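The typing course, month four

I have been typing for a living since I was nineteen and I have been doing it wrong the whole time. Six fingers, no thumbs to speak of, eyes down. In December I decided to learn to touch type, and because I am incapable of doing a sensible thing sensibly, I decided to learn it on Dvorak.

For those with healthier hobbies, Dvorak is the keyboard layout that puts all the vowels under your left hand and promises that your fingers will barely have to travel. It doesn't mention that your brain will have to travel instead, usually to somewhere damp. On my old layout I managed a perfectly decent 90 words a minute. On the first morning of the new one I managed 14, and one of those was "teh".
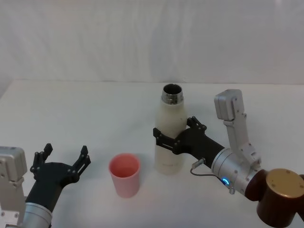
Laimutė Žukauskas wrote in after the last post to say that I was going about it backwards. She switched years ago and reckons the mistake is practising at home and then going back to the old layout at work. "You are teaching yourself two languages and speaking both of them with a mouth full of bread," she wrote. "Pick a week with no deadlines and burn the boats."

I have never had a week with no deadlines. I did have a fairly quiet Thursday, though, so I burned one boat. By lunchtime I had sent a client an email that began "Dear Maryin" and ended before I meant it to. By three o'clock I was replying to everything with "Yes, fine", including a question about which of two dates I preferred.

The course I'm following comes from an outfit called Jilley, and it has 397 lessons. I did wonder how you could get 397 lessons out of thirty-odd keys. The way you do it is by having the learner type "that hat, the oath, that hoot" until she begins to suspect a message. Lesson 40 is all about a man called Otto who has a tent. I know more about Otto's tent than I know about my own pension.

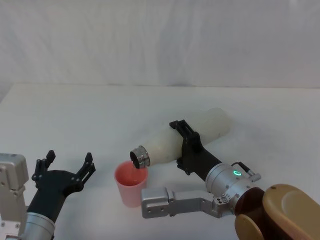
Somewhere after Otto it did begin to shift. I'd stopped looking down, mostly because looking down is no help when the letters printed on the keys are the wrong ones. I refused to buy stickers. Şükran Yüksel, with whom I share a desk two days a week, bought me stickers anyway and put them on in the night, so to speak, with the M and the W swapped. It took me until the following afternoon to notice, and I have decided to count that as progress.

Passwords are still a disaster. I never knew any of mine as words, only as a sort of twitch, and the twitch has gone. I have been locked out of the bank, the dentist and a shop that sells lampshades.

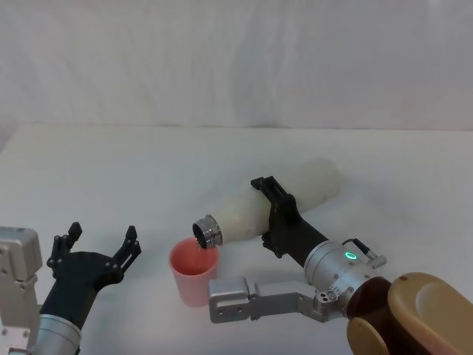

Is it any faster yet? Slower than my old six-finger gallop by a good margin, though my wrists have stopped aching in the evenings, and I'd forgotten they used to do anything else.

The other thing I hadn't reckoned with is shortcuts. Cut, copy and paste used to sit in a cosy row under my left hand and have now been scattered like cousins after a funeral. There's a setting that puts them back where they were. I found it last week, in a menu I'd already been through twice.
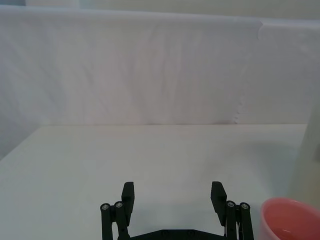
White on white.

My plan from here is to carry on with Jilley until lesson 200 and then switch to copying out real prose, probably the long dull novel I was given for my birthday, so that at least I'll have read it. I've also signed up for the Trasow monthly speed test, where you type a set passage of 1,160 words against strangers. The old layout is allowed. I've promised Şükran I won't use it, and she has promised to leave my keyboard alone until it's over.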